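Two nights in Ganness with a cat, ferry or road?

Posted by Nelly Chambi

My husband and I are driving up to Ganness at the end of the month and staying two nights at a rental cottage near the old boat landing. We are bringing our cat because she can't be left for that long. The cottage allows pets.

We can take the car ferry from Skesteveck, or stay on the road and go all the way around the bay. The map gives 225 miles for the road from our house. The ferry would cut a good part of that, but the website doesn't say if animals have to stay in the car during the crossing. Has anyone done this with a cat? Also, is there a grocery store in Ganness that is open in the evening, or should we shop before we get there?

Velimir Kneževič

We took the ferry in June with a cat in a hard carrier. You can leave the animal in the car or carry it up to the inside deck on the left side, where there are benches and a sign for pets. It has to stay in the carrier the whole time. The crew looked at the carrier when we drove on and didn't ask for any papers.

I would take the boat. The road around the bay is slow past the quarry, with one lane open and a signal, and there is no gas for a long stretch after that. Be in line early if you don't have a reservation. They hold only a few spaces for people who drive up, and the last afternoon boat fills first.

The store in Ganness closes at 6. It has milk, bread, eggs and canned goods, and not much fresh meat. There is a bigger one in Skesteveck on the main street, two blocks up from the ferry line, and you can walk there and back while you wait if one of you stays with the car. Buy litter there too, as the Ganness store only had the small bags and they cost a lot.
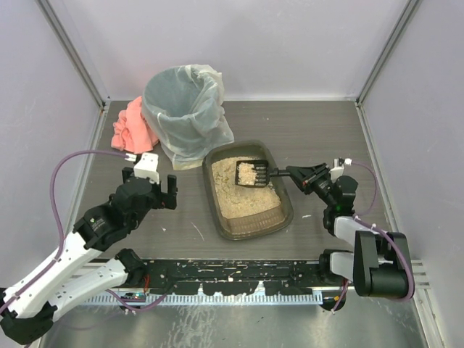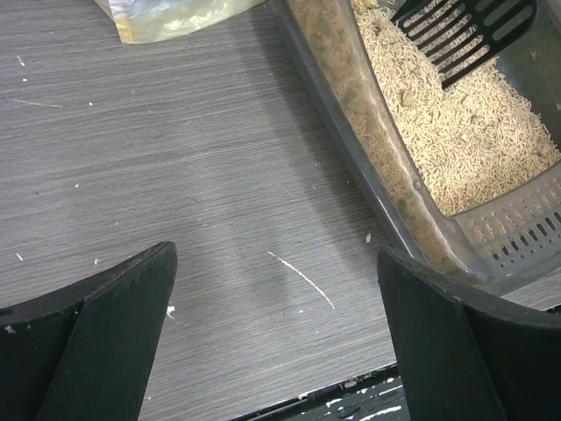 Last changed 2024-07-01

Tassanee Kaewkla

Agree on the ferry. One thing to add is that it doesn't run in high wind, and they decide that the same morning. Call before you leave home. If it is canceled you want to know before you are sitting at the dock, because the turn for the bay road is well before town and you would have to go back to it.

For supper the first night, Nông is the only place I know of in Ganness that serves late. It is small, with noodle soups and rice plates, and you can order to go and eat at the cottage. The trail up to the lookout starts behind it. That hill is 1,588 feet and takes 3 hours up and back at an easy pace. Bring bug spray.

Ľudovít Kratochvíl

never took the ferry but the road is fine if you like driving. Pretty views on the north side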